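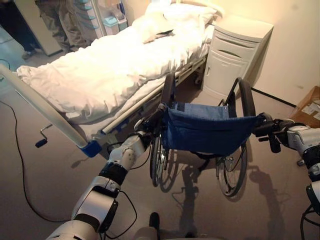
Section 4: Parking the wheelchair by the bed

The transfer itself gets all the attention, but most of the trouble I've had came from where the chair was sitting before anyone moved an inch. So this part of the guide is only about placing the chair, opening it, locking it and putting it away again. Have a look at how the chair sits next to the bed, with one big rear wheel close to the mattress side and the cabinet up past the pillow end. I like that general arrangement a lot, and it's the one I set up in our spare room at Lustdale when my uncle Iestyn came home to us in October. Our chair is a plain folding one from Maddocks and the bed is a hand-crank model, so if yours has a motor you can skip the bits about the crank (lucky you!).

Before you start

You'll want a clear patch of floor along one side of the bed. Pick the side the person is stronger on, or whichever side their therapist told you to use. If nobody has told you yet, call and ask before you move any furniture, because I shifted that bed twice and my back remembers it.

Roll up any rug. Pick up slippers. Run cords along the wall, and if one really has to stay on the floor, keep it well out of the path of the wheels, including the little front ones, which will catch on anything thicker than a shoelace.

Opening the chair

1. Stand beside the folded chair and tilt it slightly toward you so the wheels on the far side come off the floor.

2. Push down on the two seat rails with flat hands. Keep your fingers on top, pointing in toward the middle of the seat.

CAUTION: Don't curl your fingers around the rails. They drop into the frame as the chair opens and they will pinch you hard.

3. Check that the seat is flat and both rails are all the way down. Ours makes a clunk on one side and nothing on the other, so I look instead of listening.

4. Give the fabric back a quick once-over. A little sag is normal on a sling back that's been used a while. What you're looking for is torn stitching, or snaps that have come undone along the top if your cover has them.

Bringing it to the bed

5. Take both push handles and walk the chair in slowly. With one hand it always veers, and it always veers into the bed rail.

6. Before you get close, look down for the crank handle. If your bed has the kind that sticks out, fold it in or turn it out of the way. I've barked my shin on ours more often than I'd like to put in writing.

7. Tuck the duvet up onto the mattress on that side. A big fluffy one will slide down over the edge the minute you turn around, and you don't want it in the spokes.

8. Set the chair at a slight angle to the bed, seat facing the way you were shown. Leave enough room for feet!

9. Put on both brakes. Then push the chair, forward and back, like you mean it. If it rolls at all, stop there and get the brakes adjusted.

10. Swing the footrests away, or take them off and put them somewhere you won't step on them. I keep ours under the window.

11. Lower the side rail last, once the chair is locked and you're standing right there.

NOTE: Bed brakes too. I forgot them the first Wednesday and the whole bed drifted toward the wall with me leaning on it. Dwynwen Beddoe, our visiting nurse, made me put a strip of yellow tape on each caster lever and I haven't missed one since.

The bedside cabinet

Keep it up by the head end where a person lying down can reach the top. Glasses, water and the phone go on top, and tissues and the spare hearing aid batteries in the drawer. The cupboard gets the heavy stuff. Make sure its door can open without hitting the chair.

Folding and putting away

12. Take off the cushion, flip up the footplates, and pull straight up on the middle of the seat fabric, front and back together. Don't yank it by the armrests, which on some chairs lift right out.

13. Park it folded with the brakes on, out of the way of the door.

Once a month I wipe down the hand rims with a damp cloth and pick the hair out of the front casters with tweezers (gross, but it rolls so much better after). Tires and brake adjustment are in Section 5.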